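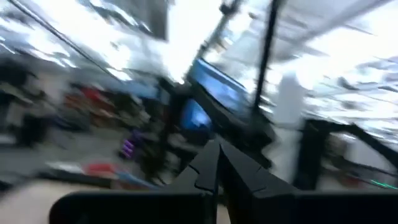

# Acrylic handles going cloudy, silicone heads tasting of soap

Prultolard Help > Kitchen and Household > Cleaning and care

**Kyu-ri Ryu**, May 2020

I have a set of silicone spatulas with clear acrylic handles. They have been in use for 14 months. Two faults have developed.

1. The handles have lost their clarity. On the older ones there is a white haze over the whole surface. On one there are also fine lines inside the plastic near the head, visible when it is held up to a window. They can't be felt with a fingernail.
2. The heads taste of detergent. It is noticeable in anything plain, such as custard or whipped cream, and not in anything with garlic in it.

They go in the top rack of the dishwasher with Pesex tablets. I normally run the eco programme, but over the winter I used the intensive one for roasting tins and left the spatulas in. Water here is hard. The packaging is gone, so I can't check what the maker says. I have tried soaking one handle in white vinegar for an evening. The haze is a little better, the lines are the same.

Can either fault be reversed, and should I be washing them by hand?

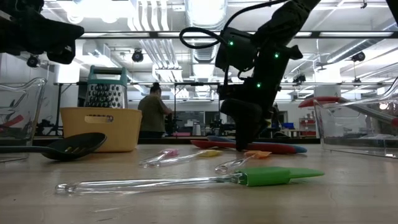 *Silicone spatulas with clear acrylic handles, on a pale wooden tabletop.*

---

**Settimio Santoro**

You have two separate things on the handles and they need separating before you treat them.

The haze that improved with vinegar is limescale. Carry on with that. Citric acid works faster: one level tablespoon in a litre of warm water, handles only, 40 minutes, then rinse and dry with a soft cloth. If haze remains after two rounds, what is left is surface scratching or etching. A plastic polish of the Fehr type will take down light scratching. Wash it off thoroughly afterwards and keep it away from the silicone.

The lines inside the plastic are crazing. These are very small cracks caused by stress, and they can't be polished out. Acrylic is often left with some stress in it after moulding, and the area where the handle enters the head is under load whenever you scrape. Heat makes it worse. Ordinary acrylic starts to soften not far above 80 °C, and the drying stage of an intensive programme can get uncomfortably near that if the item is close to the element. Alcohol also crazes acrylic, so don't wipe the handles with surgical spirit or hand gel, and avoid glass cleaners that contain it. If the crazed handle starts to feel rough or sheds bits, throw it out.

The taste is in the silicone. Silicone takes up a certain amount of oil, and fragrance from detergent goes in with it. To get it out:

- Pull the head off the handle, if it is the type that comes off. If it doesn't come off, skip the oven step below.
- Wash in hot water with unscented washing-up liquid. Rinse twice.
- Put the heads alone on a clean tray in the oven at 120 °C for an hour with the window open. Many silicone heads are rated to 200 °C or more, but you have no packaging, so stay well under.
- Leave to cool in the oven with the door ajar.

Do not put the acrylic in the oven at any temperature.

After that, wash by hand, or use the 40 °C programme with an unscented tablet.

---

**allby_kitchen**

just buy wooden ones. mine are from my gran and never been near a dishwasher

---

**Mortar and Peg**

Agree with most of Settimio's answer. Two additions.

If the head won't pull off, boil only the head end. Hold it in a pan of simmering water for five minutes, with the handle clear of the water and not leaning on the rim. Change the water and repeat. It is slower than the oven but it did shift the taste from mine.

Also check the salt and the hardness setting on the dishwasher. Mine had been left on the factory setting since July and everything clear was coming out white, including the glasses. If your glasses are hazy as well, start there.

---

**Kyu-ri Ryu**

Heads do come off. Citric acid cleared most of the haze on the older handles. Oven step done once, taste much reduced, will repeat. The crazed one has gone in the bin. Glasses are hazy too, so I am now looking for the dishwasher manual.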